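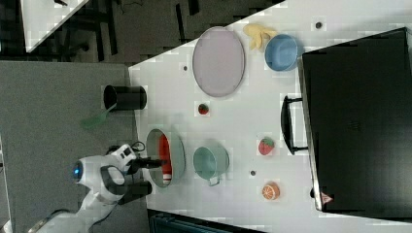
Glaze fit and the dishwasher

Stoneware fails in the dishwasher mostly through glaze fit. Clay body and glaze shrink at different rates as they cool, and a glaze left in tension develops fine cracks called crazing. Water enters through the cracks, and the body swells slightly with each wash.

Tesuvance, a tableware maker, runs its plates through 600 cycles before a new glaze is released. Samples are pulled every 80 cycles, stained with ink and checked under a lamp. Of 14 glazes tested last June, three crazed before the halfway point. All were high in soda. Adding silica lowered their expansion, at the cost of a hotter firing.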